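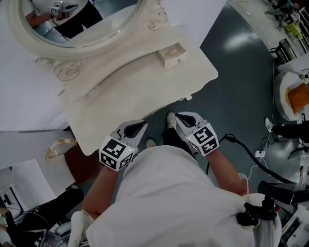
In front of the white dresser, September 17, 2019

Big news from Pisharody Stud, and I've been grinning since breakfast. Our gray mare WUNADIS has her first champion! Her daughter NONANCE won the junior filly class at the regional Arabian show yesterday and then went back in and took the title too!!

1/ Some background for the newer followers. WUNADIS came to us as a yearling, leggy and suspicious of everything, including her own water bucket. She was never shown much (a bad winter cough, then a foal, then another foal) but oh, that neck.

2/ NONANCE is by ZERNOV, and yes, I was one of the people who said he'd be too tall for her. Happy to be wrong! She has his trot and her dam's face, and she was born in February in the middle of an ice storm.

3/ There were 9 fillies in the class. She stood like a statue for the judges, then blew out of the corner with her tail straight up and the whole rail started whooping. I have no voice today.

4/ Scores for those who asked: her best mark was for movement, legs were the lowest, same as her mother. Fair enough, I'd have marked them the same way.

5/ WUNADIS is in foal again, to ZERNOV again, due in early spring. I'm hoping for a full sister and would be thrilled with a colt.

6/ The drive home was 74 miles and she ate hay the entire way. Ribbon is on the stall door, up high, because she already tried to chew it.

7/ Replying to everyone tonight after evening feed. More on the yearlings next week, there's a bay colt I can't stop looking at!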